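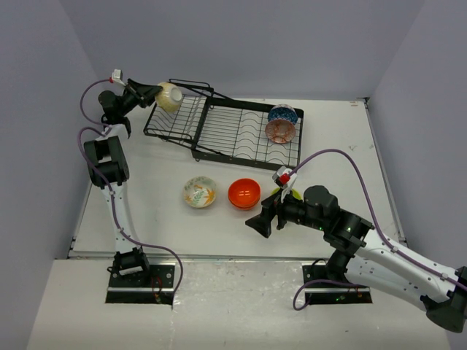 **Bowls into a dish rack with two arms: how much should I vary between demos?**

Posted by Chae-won Yang

Hi all! I'm collecting demonstrations for a two-arm bowl loading task and having way more fun than I expected, but I want to check my plan before I sink the rest of May into it. The task is simple to say: every bowl on the table goes into the wire dish rack, either arm may pick, and the episode ends when the last bowl is in and both grippers are clear.

So far I have 80 episodes, all teleoperated by me, all with the rack in the same spot. The first policy I trained on them is charming and terrible. It reaches for bowls nicely, then gets to the rack and dithers over the slots like it's choosing a seat on the bus.

My target is 500 episodes. Before I carry on:

- Do I move the rack between episodes, or keep it still until placing works?
- Should the bowls go in a set order (left to right, say), or whatever feels natural?
- Do I keep the messy ones, where a bowl ends up leaning on its neighbor?

I've got bowls in several colors and patterns, and I really don't want it learning "orange goes in the middle" by accident.
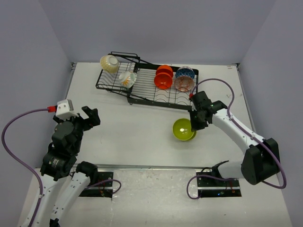

*One bowl to go, yellow-green, by the right gripper.*

**Heino Strazds**

Great task! Bowls are a lovely choice because they're easy to grab by the rim and hard to put down well, so you learn a lot from every failure.

Keep the rack still for now. I'd get to 200 episodes with it fixed, then start shifting it a little each time - a few finger widths and a small turn. If you change everything on day one you won't know which change hurt you.

On order, please pick a rule and stick to it! Your dithering sounds to me like mixed examples. If you filled the back slots first in half of your demos and the front slots first in the other half, the policy may be averaging between two perfectly good plans. My rule on the Bastico set was "nearest bowl first, far end of the rack first," and I wrote it on tape above the keyboard. Shuffle which bowl starts where, though, and that takes care of your color worry too.

Keep the leaners if the bowl is stable. Throw out anything where you paused for ages to think. Long pauses teach pausing.

**Saulius Rätsep**

just get more data. 80 is nothing, we had 3383 for Grondano and it still missed sometimes

**Kadri Vanags**

Agree with Heino on nearly everything, but I'd split the work between the arms on purpose. Left arm takes the left side of the table, right arm takes the right, and anything in the middle goes to whichever arm is free. Write that down as well.

Also, watch your wrist views before you record another batch! I replay 2 episodes from each session at half speed, wrist cameras only, and ask myself if I could place the bowl with nothing but that view. If the slot you're aiming for disappears behind a finger too early, try coming in from a slightly different angle. It's a small habit and it saved my whole second round on Ung.
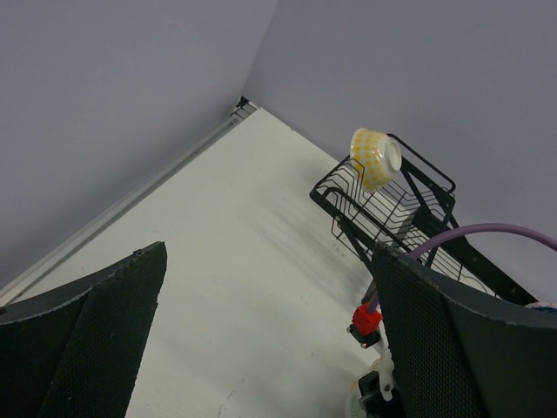 Ülle Raudsepp commented that the half-speed replay is worth doing for the fixed camera too, and asked whether Kadri trims the idle time at the start of each episode or leaves it in.

**Kadri Vanags**

I trim it! Everything before the first arm moves goes, and I leave one second at the end so it learns to stop.

**Chae-won Yang**

Thank you all, this is so helpful. I went back through my recordings and Heino is right, I switched slot order partway through without noticing - my early ones fill from the back and the later ones don't. I'm going to redo them with a written rule and the left/right split, rack fixed until 200. Will post the results here, good or bad!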